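Workshop and Kitchen Notes
Emptying and Cleaning a Bottom Freezer Drawer
Bence Orbán
Updated 20 July 2018

These notes cover pull-out freezer drawers, the kind mounted under a refrigerator compartment and carried on telescoping rails. Upright freezers with shelves are on a separate page. The procedure was worked out on a Verkeck unit and has been repeated on two others with small differences in how the bin lifts out.

When to do it
Clean the drawer when frost on the rear wall is thick enough to catch a bag, or when the drawer no longer closes under its own weight over the last inch. The second symptom is usually blamed on the gasket. Check the bin first. A bag of peas lying over the rear lip will hold the drawer open by less than the eye can see, and the frost follows within a few days.

Run the stock down for two weeks beforehand. A half-full drawer takes 40 minutes from first bag to last. A full one takes most of a morning, and the food at the bottom has to be kept cold somewhere else in the meantime.

Before opening
Clear a stretch of counter next to the refrigerator. Walking across the kitchen with an armful of frozen packages drops frost on the floor, and frost on tile is slippery. Have these ready:

A rigid basket or a cooler with a lid
Two dry towels, one folded for the floor
Baking soda, 2 tablespoons to a quart of warm water
A plastic dough scraper
An old toothbrush
Masking tape and a permanent marker

Dishwashing liquid also works on the bin, though the scent stays in the plastic and turns up later in ice cubes. Bleach is not needed for ordinary soil. Metal scrapers should be kept away from the liner, which is thin and cannot be repaired neatly.

Taking the food out
Pull the drawer to the full stop of the rails. Half-open, the rear third of the bin is out of reach and the weight sits badly on the front rollers. Lift packages straight up. Dragging them over the front edge tears thin bags, and a torn bag will leak as soon as it softens.

Group the food as it comes out. Raw meat and fish go into the cooler with ice packs. Bread, vegetables and wrapped leftovers can stand in an open basket for a short time if they are pressed close together, with the thinnest bags in the middle of the load. Ice cream is best eaten down before the day.

A basket placed in the sink is better than one placed on the counter. Meltwater goes down the drain, and the walls of the sink slow the air moving over the bags a little. Anything that has thawed completely is cooked or thrown out.

Washing the bin
Most bins lift out once the front edge is raised. On some models there is a clip on each side that has to be pressed inward. If the bin does not move with moderate force, stop and look for the clip.

Let a cold bin stand at room temperature before it meets warm water. Cold plastic cracks at the corners, and a replacement for the Verkeck cost me 479 dollars with delivery, as the supplier sells it only together with the rails.

If the bin stays in place, wash it with a wrung-out cloth and finish with a dry one. Water left in the corners freezes into a sheet, and the first bags put back will stick to it. Crumbs collect in the front corners and under any raised lip. The toothbrush is for those places.

Rails and gasket
Wipe the rails with a dry cloth only. The grease on them is meant to be there. If a rail is gritty, clean off the old grease completely and apply a thin film of a food-safe lubricant rated for low temperature. General household oil thickens in the cold – the drawer then moves in jerks.

Wash the gasket with the baking soda solution, opening each fold with a finger. Dry it the same way. A strip of paper closed in the door should drag when pulled. Test this at roughly 12 points along the seal and mark any weak ones with tape.

Putting the food back
Wipe every package before it goes in. Label anything unmarked with the contents and the month; a bag marked "April" is clear enough within the same year. Flat packages stand on edge, with the labels facing up. Heavy items go low and toward the back, and soft bread goes last.
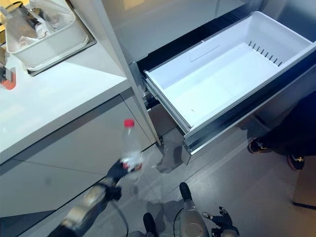
Vents are the part most often missed at this stage. Cold air enters a drawer compartment through openings that vary by maker, and a bag pressed against them gives a warm front and a block of frost behind. Look at the bin with nothing in it before reloading. In one like this, with a row of narrow vertical slots in the rear wall of the shallow upper section, keep the bags a finger's width off the slots and put the tall packages in the deeper part at the front. The bags from the basket in the sink go in dry. Close the drawer, leave it closed for several hours, and check that it has stayed fully seated before adding anything new.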